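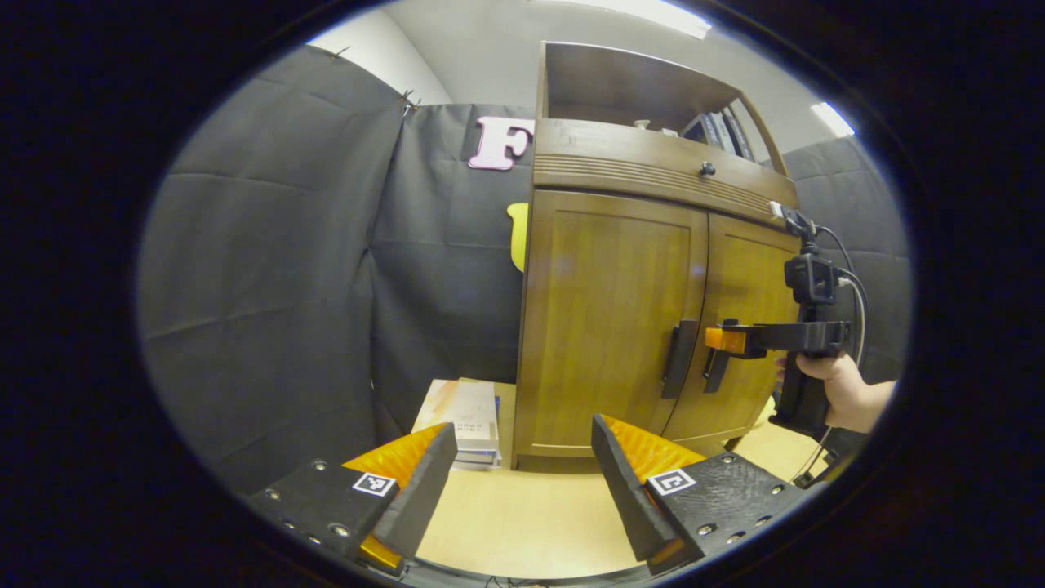

4.2 Finger pad comparison

We ran two finger sets on the cabinet task, the Skerneo pads and the stiffer Jansen ones. Same handheld body, same markers, same operator. 108 demos per set, collected over 4 sessions, 20 more thrown out for lost marker tracking. Lighting not controlled beyond the ceiling lights.

Figure 3. Door task, wrist view from one handheld gripper. The second gripper's orange finger is hooked behind the right door handle.

Hooking beat pinching for both sets. With a pinch the Skerneo pads bend outward once the door starts to move and the handle slides out, mostly near the tip. Jansen holds better but needs a straighter approach, and the two handles sit close to the seam so there is not much room for it. Drawer knob was the reverse: small, round, and the soft pads wrap it fine.

Policies were trained for 200 epochs on the Althorpe arm with the Ivik controller, default gains. Stiff fingers plus default gains gave chatter at contact, we did not retune. So the door numbers for Jansen are probaly a bit low. Drawer results are in the next section, seperate table.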